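Home > Community help > Automation and handling > Good practice

Hands inside the working area during robot-assisted dismantling of desktop computers

Posted by Anselmo Tavares, 16 November 2023

I am responsible for the written working rules at a small refurbishment centre in Budcombe. We receive desktop computers from schools and offices, and we have started to use a robot arm with a jointed gripper to assist with opening and emptying the cases. Our present rule, which was copied from an older instruction for a fixed conveyor, states that no person may place a hand on the machine or the workpiece while the arm is powered.

The rule is clear, but it does not fit the work. A computer case has to be steadied from time to time, and the operator often needs to hold a tool or a part at the side of the case while the gripper is inside it. I would be grateful for advice on three matters: how a rule on hands should be worded, whether cables must be secured before the gripper enters the case, and whether a telephone may lie within reach of the work. Work of the kind I mean is shown here.

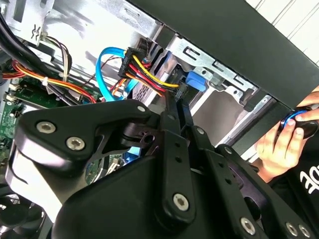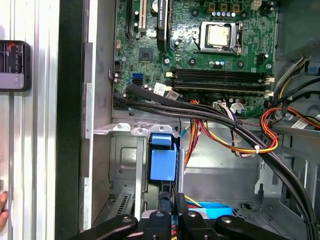
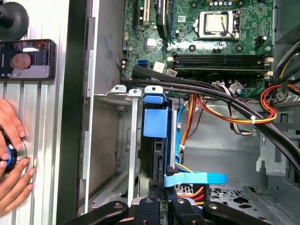 The existing rule runs to two pages and is kept at the bench under reference 821. I should prefer the replacement to be shorter. Our insurer has asked to see the new wording before the end of November, and I must also send a copy to our sister site at Furlow, where the same arm is to be installed. The arm is set to its reduced speed at all times when a member of staff is at the bench. I have no authority to alter that setting and do not wish to.

Alcides Fontes

I have drafted rules of this kind for two workshops and would advise you to begin again and leave the conveyor text aside. The new rule should follow from a risk assessment of the particular task, made with the gripper you use and the parts you handle. A general statement that the arm is slow or light is not sufficient. The assessment should consider the edges of the case as well as the arm, as a hand pressed between a moving finger and a sheet-metal drive cage may be cut at a force that would do no harm on a flat surface.

As to wording, we adopted the following, and you are welcome to use it:

"The operator may hold the outside of the case while the arm is moving at reduced speed. The operator shall not place a hand inside the case, or between the gripper and any fixed metal part, unless the arm has been brought to a protective stop and the stop has been confirmed at the panel. The operator shall keep the emergency stop within reach of one hand."

On cables, I would make it a condition that loose looms are tied back or moved clear of the path of the gripper wherever this is possible. Power and data leads usually cross the drive bay, and a finger link that catches one may pull the connector from the board. If a lead cannot be moved, the job card should say so and the approach should be made from another side. The computer must of course be disconnected from the mains first – this belongs in the rule itself and not only in the training notes.

Telephones are a matter of attention more than of contact. We permit one at the bench where it is needed for the task, for instance to speak to a colleague who is giving guidance, provided that it does not lie in the path of the arm. It must not be handled while the arm is in motion.

Huerta

Just unplug the computer and keep your fingers out. We have done 500 of them and have never needed a written rule.

Gresitz

I must disagree with the previous reply. An insurer will ask for the rule and for proof that it has been read. We keep a signed sheet for each operator and renew it whenever the gripper or its fingers are changed.

I would add one point to the wording offered by Alcides Fontes. Long sleeves should be close-fitting or fastened at the wrist, and this should apply to visitors as well as to operators. I would also ask that the side panel be supported if it stays attached to the case – ours swung back during a trial and struck the arm.

Anselmo Tavares

Thank you. I have adopted the wording on the protective stop together with the addition concerning sleeves, and the draft has gone to Furlow for comment. The question of the side panel will be put to the bench staff.

Viewed 2386 times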